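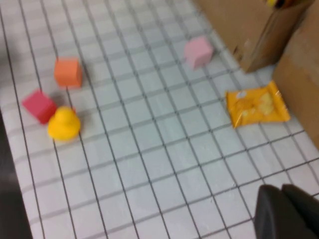

4. Setting up the Sorting Game

Clear the table first. Prenov is played on the grid, and the grid is hard to see under a week's mail.

4.1 Wipe the gridded top with a damp cloth and let it dry. Foam cubes soak up spills and hold a grudge.

4.2 Stand the cardboard boxes along one edge of the table. Leave the rest of the grid open.

4.3 Scatter the foam cubes. Do not line them up. Players who line them up are usually the ones who later complain the game is too easy.

4.4 Add the rubber duck. It may touch a cube, and is worth 6 points in the correct box.

4.5 Add one snack packet, sealed. An opened packet is worth nothing and must be replaced by whoever has crumbs on them.

Note: Any colour of cube may be used. If your favourite has gone missing, look under the couch before writing to us.

Note: Scores are kept on the pad supplied, which has 200 lines. Arsalan Lodhi of our Savuddale office filled his in one long weekend and has asked that we mention it.

CAUTION: Foam cubes are not food. Neither is the duck. Keep both away from dogs and from children who still test things with their teeth.

4.6 Agree on which box takes what before anyone starts. See section 5 for scoring and section 7 for disputes, the longer of the two.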